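How I Record Demonstrations for a Small Robot Arm

Posted July 2023

I've been meaning to write this up since May, when I threw out most of a week's recordings and had to start over. If you've got an arm, a gripper, a couple of cameras and a learning system that wants examples, this is the routine I've settled on. It's written for people doing it on a table in a spare room (hi, that's me) and you can skip the parts you already have working.

My own project is called Erura. It's a pick and place policy, so: grab a thing, move it, let go. The recording software is Bistine, which my friend Tumelo Modise wrote most of, and the labels get made afterward in a little tool called Brisent. Swap in whatever you use. The steps are the same.

Step 1. Write the task down first

One sentence, before you power anything up. "Put the tomato in the bowl" is fine. "Play with the tomato and the bowl" is how I ended up with 913 clips that didn't agree with each other about when the task was over. Put the start pose, the finish and the time limit on a sticky note. Mine says: arm at home, tomato on the table, done when the gripper has let go and backed off.

Step 2. Pick boring objects

Toy food is great for this! It's light, it doesn't roll far, and you can drop it all day. Start with 2 objects whose colors stand out from the table and from each other. I know it's tempting to dump a whole toy kitchen out, but wait until the simple version trains.

Step 3. Check both camera streams

I record from a head camera and a wrist camera. Open both live views side by side and drive the arm slowly through the whole task before you save anything. What you're looking for is whether each view has something useful in it at the moments that matter. The head view usually does. The wrist view is where the surprises are, and you'll get stretches like this one:

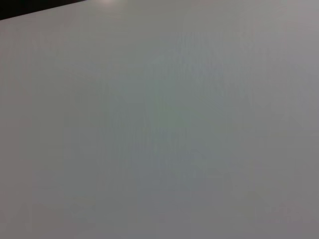

Wrist view: a plain gray surface very close up, with a bit of glare at the top.

A blank stretch on its own is no reason to delete a clip. The model is going to meet views like that when it runs for real, so it should see a few while it learns. What I do is scrub through the wrist stream and ask whether the target shows up before the grasp. If it never does, the clip gets a "wrist blind" tag in Brisent and I decide later. If I see the same thing on clip after clip, I stop and look at the mount and the approach path.

While you're in there, look at the lights. A bright reflection that sits in the same spot on every clip can turn into something the model leans on. I move my lamp a little between batches – nothing fancy, I just shove it.

Step 4. Record in short batches

I do 70 clips and then take a real break. My driving gets sloppy after that, and sloppy driving goes straight into the data. Between clips, move the objects. Near, far, left, right, close together, wide apart. I used to do this by feel, until Ksawery Walczak plotted my start positions for me and they made one sad little clump near my right hand. Now I pull positions from a printed list and cross them off.

Drive at a steady pace, and don't pause in midair while you think. If you need to think, do it before you hit record. Long hovering pauses teach the arm to hover, and then you'll be sitting there watching it dither over a bowl for half a minute.
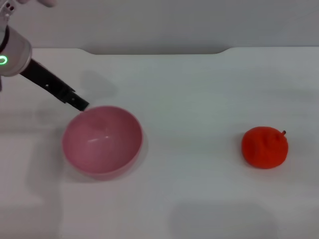

Step 5. Keep some of your mistakes

This is the one I argued with Tumelo about, and he was right. If you bump the rim of something or miss a grasp, and you recover cleanly, keep the clip. Those corrections are worth a lot. Toss it if you gave up, reached in with your hand, or knocked an object off the table. I have a foot pedal for "bad clip" (an old Zieliński sewing machine pedal with new wires on it) and I love it more than is reasonable.

Step 6. Label on the same day

Do it while you still remember. Each of my clips gets the task sentence, success or fail, and any tags. I also mark the moment the gripper closes and the moment it opens. Brisent guesses those from the gripper signal and it's usually close, but check the ones where the fingers touched something on the way down, as those throw it off.

Step 7. Train early

Don't wait for a giant pile. My first run that did anything sensible used 277 clips, and watching it fail told me which positions I'd skipped. Then I went back to Step 4 and recorded more of those. I'm still going around that loop, and the far left corner of the table is next on the list.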